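The gripper that forgot it was holding something
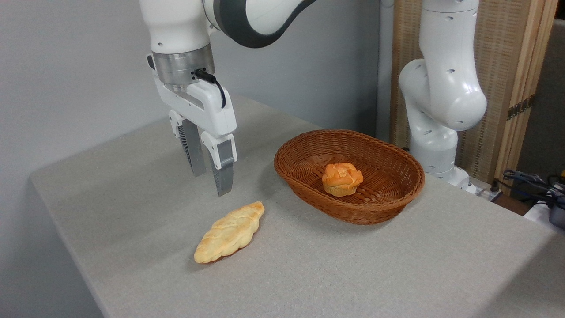 I lost most of August to a fault that I could have found in an afternoon if I had believed the person who first reported it. I am writing it down while I still remember the order of things.

The job is bread into a basket. One arm picks a bun or a loaf off the table, carries it across and lets go over the basket. The second arm stays folded until the first has finished its set. We run it in blocks, and each block has the same pieces in different starting places. It is dull work to watch, and that is part of how this went on so long.

Nuria Worku was on the morning shift and wrote in the log that the gripper had "let go and then squeezed". I read that as a dropped piece. We get dropped pieces. I marked it as a drop and moved on. She wrote the same thing again two days later, with the word "squeezed" underlined, and I marked that as a drop as well.

The third time it was her finger. She had reached in to straighten the plaited loaf between runs, with the arm paused and the fingers open above the table. The status light said paused. The fingers closed on her hand. It wasn't a bad injury: a red mark across two knuckles and nothing broken. The force limit did what it was set to do, which is to say it stopped at 35 newtons. That is still more than you want on your hand when you think the machine is asleep. She pressed the stop, the fingers stayed shut, and she had to pull free.

We stopped the cell that morning and it stayed stopped until we knew why.

My first guess was the cable. It plugs into the side of the flange and hangs in a loop next to the gripper, and on our old cell a loop like that wore through in a month. I swapped it. I ran the arm through its full range with a meter on the spare. Nothing. I swapped the gripper for the one off the second arm's shelf and got the fault on that one as well, after 52 cycles, with a pencil between the fingers instead of a person.

So it was software, and the software is in two halves. Mostum is the planner, which decides where the arm goes. Siltico is the small service that talks to the gripper, and it was written in a hurry by me last year. Blandine Besnard looks after Mostum and was quite patient about being asked if it was her half.

It was my half. When Siltico gets a pause, it stops sending new commands. What it did not do was empty the queue of commands already waiting. If a close had been queued at the moment of the pause, it sat there. Then Siltico's link to the gripper would time out, reconnect by itself and send whatever was in the queue, pause or no pause. Most of the time the queue was empty and you got nothing. Now and then you got a close with nobody asking for one.

The timeout was the other half of the puzzle. The link dropped if the gripper had been idle for long enough, and it only sat idle that long when someone paused the cell to go and do something at the table. In other words the fault was most likely to show up when a hand was nearby. I felt fairly sick when I saw that.

Blandine went through the saved logs with a short script. Out of 696 pauses, 586 had an empty queue and were harmless. The other 110 had something waiting. In most of those the queued command was an open, and the fingers were already open, so there was nothing to see.

What we changed:

A pause now clears the queue. Resume asks the planner for a fresh command.

A reconnect never sends anything by itself. It reports that it is back and waits.

Pause no longer counts as safe for reaching in. If you want to put a hand on the table you press the stop, which now cuts power to the fingers as well as the arm. Before this it only held them where they were, and that is why Nuria had to pull.

The fingers now open fully and slowly with the release lever on the gripper body, and everyone on the rota has been shown how to use it.

I also changed the log form. It used to have a drop-down with "drop", "miss" and "other", and I was the one turning people's sentences into one of those three. Now the sentence stays as written and goes out to all of us at the end of the shift.

Nuria asked for one more thing, a pair of long wooden tongs for moving the loaves. They hang on a hook by the door now and they get used.

We ran the pencil test overnight with the link being dropped on purpose, and the fingers stayed where they were each time. The cell has been back on since the week after. The Tilahun cell next door runs an older copy of Siltico with the same queue in it, so that one is switched off until I have moved the fix across and Blandine has read it.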